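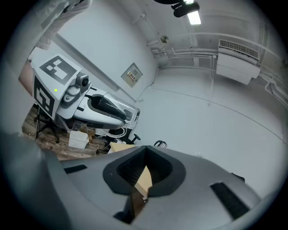
Figure 1. Hand-held gripper in front; a second unit, with its square markers, on the black tripod stand behind.

Robot Faults and How We Find Them
Handout for session 2
Minttu Lahtinen

Welcome back, everyone. Last time I promised you a real fault with a real mess attached to it, and I have been looking forward to this one, so please bear with me if I wander a little. I have told this story to three groups of students now and every time somebody spots a piece of it that I had missed, which is why I keep telling it.

The background, quickly. In May we were recording hand-held gripper demonstrations for the Plekine project. A person picks up the gripper, does a small household job with it (putting things in a basket, mostly), and the recorded motion is later played back on an arm. To play it back we need to know where the gripper was in the room at every moment. Part of that comes from its own camera, and part comes from the square black-and-white markers, which other cameras can recognize and use to work out position and tilt.

We had 599 recordings and we were very pleased with ourselves. Then my colleague Duan ran the first playback, and the arm went down past the point where it should have stopped and pressed its fingers into the tabletop. It kept pressing until Duan hit the stop button. There were no injuries and the table has a dent in it, which I will happily show you if you come by the lab.

What the log said

The log said nothing at all, I'm sorry to say. Every recording had passed its checks. The position track was smooth, the timestamps were in order, and the status light on the unit had been green the whole way through. Please write this one down: a green light on our units means that the unit has power and is sending data. It has no opinion on whether the data is any good. I have known that for years and I still walked past that light every morning and felt reassured by it.

We spent two days on the arm itself, which I now think of as two days of looking where it was comfortable to look. We checked the joint zeros, we checked the force limit, we swapped the finger pads. (The force limit was in fact set too high, and I'll come back to that, but it didn't cause the overshoot.)

What we found in the room

Gandier, who had been on holiday for all of this, came in and asked when we had last measured the marker positions. We hadn't, not after the stand had been shifted to make space for a chair. Have a look around any room like ours and you will see how easily it happens: chair bases with casters, loose cables, tripods with thin legs that stick out just where a foot wants to go.

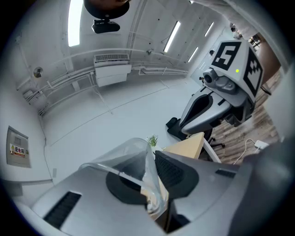

So the reference unit had been bumped, and it had settled again at a slightly different tilt. The software was still using the old numbers. Every recording made after the bump carried the same small error, and since it was the same each time, all the recordings agreed with each other beautifully. When we went back and sorted them, 14 of the early ones had been made before the bump, and those played back perfectly well.

I'd like you to think about that for a moment before we meet. We had a consistency check, and a consistent error sailed right through it. What we needed was a comparison with something outside the system, and a ruler and a fixed spot on the table would have done the job.

The safety side

The bad calibration made the arm go too low. The high force limit is what turned that into a dent. Somebody had raised the limit for a different test with the Drorkley arm, and it was never put back. I count these as two separate faults, and in your write-ups I want them kept separate, with their own causes and their own fixes. It is very tempting to fix the first, see the arm behave nicely, and forget that the second is still sitting there.

Our start-up routine now goes like this:

Touch the gripper tip to the fixed point and compare the reading with the written value.
Look at the stand feet against the tape on the floor.
Read the force limit aloud from the screen to your partner.
Do the first playback at low speed, well above the table, with a hand on the stop button.

For next time

Please bring one page on a fault you have met yourself, in any machine you like. A washing machine is fine! Tell me what the machine reported, what was really going on, and where you looked first. Pages are due 11th August, on paper or by email, whichever is easier for you.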